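Fjeld Workbench, 60-inch: Six Months In

Reviewed by Gintarė Petrauskas

I bought the Fjeld bench in August to replace two folding tables that had served as my repair station for longer than they should have. I fix small appliances and radios out of a converted garage, mostly for people in town, and I wanted one flat surface that did not move when I leaned on it. The Fjeld is sold by Gokham, both online and from their warehouse store. I paid full price for it.

Delivery and assembly

It came in 2 boxes. The box with the legs and crossbars is light enough for one person. The box with the top weighs 97 pounds, and the driver left it at the end of the driveway. My neighbor Siham Saber helped me walk it up on a hand truck. If you live up a flight of stairs, pay for the inside delivery option.

Assembly took an afternoon. The instructions are drawings only, and the drawing for the rear crossbar shows it upside down. You find this out when the holes for the drawer rails don't line up, by which point eight bolts have to come back out. The bolts themselves are good quality, and there were three spares in the bag. The hex key is too short to get any force behind, so use your own.

The leveling feet have a long thread, and that matters in a garage where the floor slopes to a drain. Mine slopes a fair amount and I still had thread left over on the low side. Once the feet were set I tightened the locknuts and have not touched them again.

The top

This is what you are paying for. The surface is a hard white laminate, bonded to a thick core, with a plastic edge band all the way around. White was the only color in stock. I would have picked gray, but I have come around to it, at least for small work. A dropped screw shows up right away, and so does a clipped wire end.
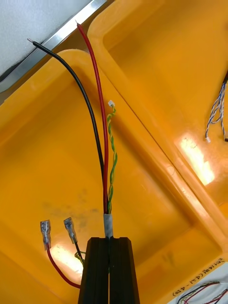 Heat is the weak point. The product page says the top resists brief contact with a soldering iron. I would not test that. A hot tip rested on mine for a couple of seconds and left a tan mark the size of a lentil. It has faded a little with scrubbing but it is still there. I now keep a silicone mat down for anything involving solder, which covers a good part of the surface I paid for.

Flux comes off with alcohol. Marker comes off with alcohol. Contact cement came off with a plastic scraper and some patience. Printer ink did not come off, and neither did the ring from a can of wood stain that I should not have put there.

Scratches have been fewer than I expected. I drag metal cases across it all the time and there are only hairlines, visible when the light is low. The edge band is less tough. One corner has started to lift where a vise jaw caught it, and I have glued it back once.

Stiffness and load

Gokham rates the bench for more weight than I will ever put on it, so I can't say whether the number is right. I can say that a sewing machine at full speed does not make a cup of coffee on the other end ripple. The folding tables shook if I sneezed. With a bench vise bolted to the front left corner and a long file in hand, there is a slight side-to-side sway. Screwing the rear crossbar to a wall stud took most of it out.

My friend Homa Farahani has the same bench in the 50-inch size, against a wall in her pottery studio. Hers has no sway at all, though she doesn't have a vise on it. She also paid less for it and says she would buy the small one again. If your work is compact, I would look at that size first.

Room to spread out

Depth is where the Fjeld beats the others I looked at. I can have a job open in the middle, parts sorted to either side, and still have somewhere to put my elbows. With the old tables I was always stacking one thing on top of another, then looking for whatever was underneath.

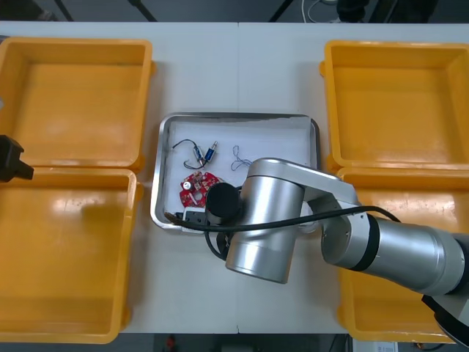 A steel tray in the middle and orange bins on both sides.

Bins of that kind are a better answer than the drawer, in my opinion. The drawer is a paid extra and it is the worst part of the whole product. It has no stop, so it will come out into your lap if you pull it with any speed. The rails are thin and squeaked from the first week. It is also too shallow for a roll of tape stood on edge. Skip it and spend the money on containers.

The power strip, another extra, is fine. It clips under the rear edge, the outlets are far enough apart for bulky plugs, and the switch has a guard over it so you don't hit it with your knee.

Compared with the Gridavance

Before ordering I spent an hour in a store with the Gridavance, the bench most people will be choosing against this one. It has a maple top and looks a lot nicer. It also costs more, needs oiling, and is not as deep. For woodworking I would take the Gridavance. For small mechanical and electrical work, where you want to wipe everything down at the end of the day, I prefer the Fjeld.

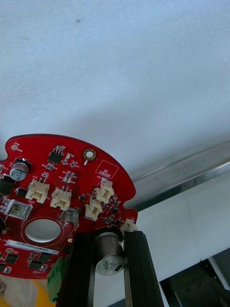 MULAVCOMBE, 2023-02-02 - An update on the edge band and on Gokham's service. I wrote to them about the lifted corner and got a reply from Hanane Soliman in the parts department the next morning. She sent a new length of edge band and a small tube of adhesive at no charge, and did not ask me to send photos first. The replacement is a slightly different white from the original. It only shows if you know which corner to look at.

I also asked her about the upside-down crossbar drawing. She said a corrected sheet goes in the box now, so newer buyers should be spared that.

Cold weather has not bothered the top. My garage is unheated overnight and I was watching for the laminate to lift or bow, and a straightedge across it still shows no gap that I can see. The leg paint has picked up a few rust spots near the feet, where slush drips off my boots. I sanded them and touched them up with black enamel.

One change I have made since the first draft of this review is padding. I was putting finished cases face down on the bare top and picking up fine scratches on the cases, even though the bench itself was fine.

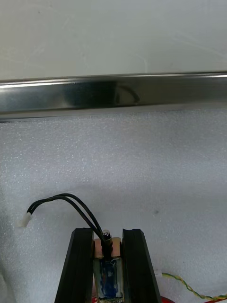
Soft sheet material is cheap and you can cut it with a kitchen knife. Get it thick enough that it lies flat without tape. I store mine rolled on the lower crossbar, where it gets dusty, and I shake it out at the door.

Inês Azevedo asked in the comments whether the bench can be set to standing height. It can't. The legs are one fixed length and the leveling feet only give you a little over an inch. Gokham sells a taller leg set, but I haven't tried it and don't know if the sway gets worse. I work from a drafting stool and the height is right for that. For a regular office chair it would be too high.

Good: the top, the depth, the leveling feet, parts service.
Bad: the drawer, heat marks, the short hex key.
Would I buy it again: yes, without the drawer.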